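Seed Saving: Getting Ready for the November Swap 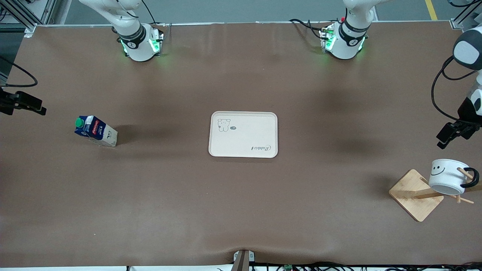
The Birkstead seed swap will run by mail this year, and the time to start saving for it is now. Most beans, tomatoes, and lettuces in town are at the stage where a few plants can be set aside. You will need paper envelopes, a pencil, some shallow dishes, and a good amount of table. A large brown table top with just a small set of things on it, like the one shown, gives you space to keep each variety apart, and pale seeds such as squash and cucumber are easy to spot against that color. If your table is white or light gray, lay down a sheet of brown wrapping paper first. Dark seeds like onion and leek are the opposite and do better over a plain white plate.

Beans and peas

Leave the pods on the plant until they are tan and the seeds rattle. If heavy rain is expected, pull up the whole plant and hang it upside down in a garage or on a covered porch. Shell the beans by hand and throw out any that are shriveled, split, or have small round holes. The holes are from weevils. A week in the freezer in a sealed jar will take care of any you missed, but the beans must be fully dry before they go in. Try to dent one with a fingernail. If it dents, wait.

Several members grew Killport pole beans this summer from last year's packets. These went in late after the cold spring and the pods may not be dry until the end of September. Please don't pick them early to meet the deadline. We can list them as coming later.

Tomatoes

Pick fruit that is fully ripe, a little past what you would want on a sandwich. Squeeze the seeds and juice into a jar, add a splash of water, and leave it for 2 or three days out of the sun. Stir it once a day. It will smell and grow a skin of mold on top, and that is fine. Add more water, pour off the pulp and anything that floats, and rinse the seeds in a strainer. Spread them on a ceramic plate or a coffee filter to dry. They stick badly to paper towels.

Only save from open-pollinated kinds. Hybrid seed will grow, but the plants will vary, and people who ask for a certain tomato would like to get that tomato. Mirari, the small yellow one that did so well at the Mill Street plots, is open-pollinated and we are short of it.

Lettuce

Lettuce flowers over several weeks and the seed ripens the same way, a little at a time. Bend the stalk over a paper bag every few days and shake it. You will get a lot of fluff along with the seed. Rub it through a kitchen sieve and blow gently across the dish to clear what is left - outdoors if possible. It does not have to be perfectly clean.

Squash

We are not taking squash or pumpkin seed this year unless the flowers were taped and pollinated by hand. Last season too many packets had crossed, and one household got a whole row of hard green gourds in place of zucchini. Cucumbers are all right if you grew just one kind and your neighbors did not grow another.

Drying and labeling

Spread the seed one layer deep, away from the stove and out of direct sun, and turn it every day. Small seed takes a week or so in dry weather. Beans take longer. Do not use the oven, even on its lowest setting.

Write the label before the seed goes in the envelope. We need the name of the crop, the variety, the year, and whether you grew it near anything it could cross with. If you don't know the variety, put "unknown" and a short description. Last year we handled 592 packets and more than a few said only "good red one."

How much to put in

For beans and peas, 16 seeds to a packet. For tomatoes, 26. Lettuce is too small to count, so use a quarter teaspoon. Members may send as many packets as they like, and each will get back the same number, chosen from the list as far as stocks allow.

The Sveinbjörnsson kale is back on the list after a two-year gap. Kale does not set seed until its second summer, so those of you growing it now should leave the best plants in the ground over winter and mulch them after the first hard frost. There is enough older seed to send a small packet to anyone who asks, and over half of it sprouted in our spring test, so sow it thickly.

The list of what is offered will go out with the next newsletter. Packets should reach us by the first week of November. Use a padded mailer for beans, as the sorting machines at the post office crush them in plain envelopes.

Birkstead Garden Club Newsletter, 29/08/2020 | Contact the club | © Birkstead Garden Club | Back to top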